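Novdale Technical School
Student Robotics Program: Pre-Run Safety Inspection, Shape-Sorting Project

Inspection date: November 4, 2022
Inspector: Olga Bravo, Laboratory Safety
Faculty lead: Emiliano Pereyra
Student team: Fidel Aravena, Tadeo Zúñiga

Scope: arm, gripper, stands, wiring and foam task pieces. Ratings are Pass, Pass with comment, or Hold. An item rated Hold must be cleared by the faculty lead before the arm is powered for a student run.

1. Emergency stop within reach of the operator
Rating: Pass
Comment: Tested 2 times from the operator position. Arm power dropped on each press.

2. Task pieces and start position
Rating: Pass
Comment: Foam pieces only, as approved in March. The red cross starts on open tabletop, clear of the green board. Boards are to be checked for tears before each session.

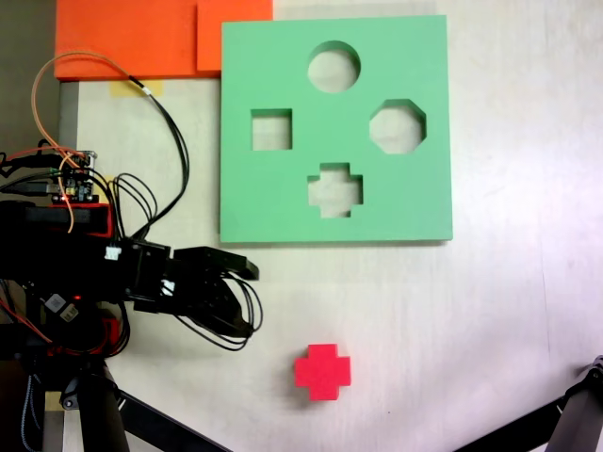
3. Cable routing on the arm
Rating: Pass with comment
Comment: Cables rise from the circuit board and loop across the table before returning to the arm. The team is to secure the slack and confirm that no cable enters the path of the gripper at full reach. T. Zúñiga to complete.

4. Exposed electronics
Rating: Pass with comment
Comment: The circuit board above the red housing has no cover. Students shall not touch it while power is on. A printed cover has been requested from the Fiteo workshop.

5. Stands and supports
Rating: Pass
Comment: All fasteners checked by hand. Stand legs are to stay out of the walking route to the door.

6. Power supply and load
Rating: Pass
Comment: The test piece limit remains 600 grams. The foam pieces are well under this figure.

7. Floor-level wiring and nearby water
Rating: Hold
Comment: Thin orange and red wires run behind the green board toward the red mat, and there is a wall sink on that side of the room. The sink is not to be used while the arm is powered. Wires are to be rerouted away from that side. F. Aravena to complete and report to E. Pereyra. 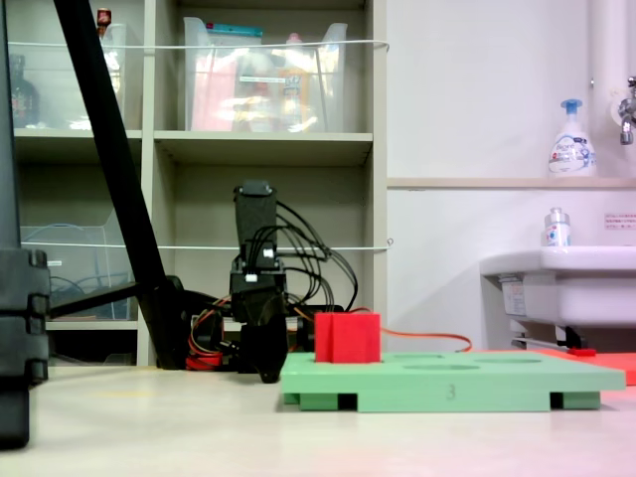 Item 7. Gripper beside the red cube, with wires leading toward the mat.

8. Storage behind the work area
Rating: Pass with comment
Comment: Bins and trays may remain on the shelves during a run. Nothing is to be taken from the shelves until the operator has called a stop.

9. Personal protection
Rating: Pass
Comment: Safety glasses available for 8 students. Long hair tied back and loose sleeves secured.

Result: Conditional approval. Items 3, 4 and 8 do not prevent operation. Item 7 must be cleared and initialed first.

Filed under: Student Projects, Laboratory Safety, Inspection Records

Related records
Tapia Room Equipment Sign-Out Rules
Grikamitz Competition: Team Safety Requirements
Battery Charging and Storage Checklist

Contact: Laboratory Safety Office, Novdale Technical School | © Novdale Technical School | Back to top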